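About Telto
Print this page | E-mail this page

Telto packs small goods into rigid presentation boxes for other firms. The work is done in Stetbridge, on one floor, at flat white tables with nothing fixed to the top. 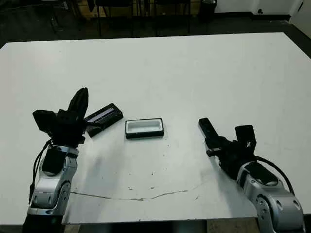
Most orders fall between 75 and 2000 pieces. Below 75 the setting-up time costs more than the packing, and we will say so when we quote. Above 2000 we split the order into batches and deliver each one as it is finished.

What we pack
Cases, trays, lidded boxes and their inserts. Customers send us the empty box and the item separately, or ask us to order the box from Oprea, who make most of the rigid stock we hold. Lids are kept apart from bases until the last check.

How an order is handled
A sample box is packed first and sent to the customer for approval. The approved sample stays at the table until the order is closed. Boxes are opened and laid flat, long side across the table, and the inner tray is checked for marks before anything goes into it. White trays show dust and glue more readily than black ones — allow an extra day for these on orders over 1000.

One box in 12 is taken out and opened again after closing. If the contents have shifted, the whole batch is reopened and the fit of the insert is measured. Rejected boxes are returned with the order, marked on the underside in pencil.

Storage and delivery
Finished boxes go to our store at Gimham, which is dry and unheated. We do not store food, liquids or anything needing a controlled temperature. Collections from Gimham are on Thursday only; deliveries can be arranged for other days.

Quotations
Please give the outside size of the box, the depth of the tray and the weight of the item. Drawings are useful but a sample is better — we return all samples.

E-mail this page | Print this page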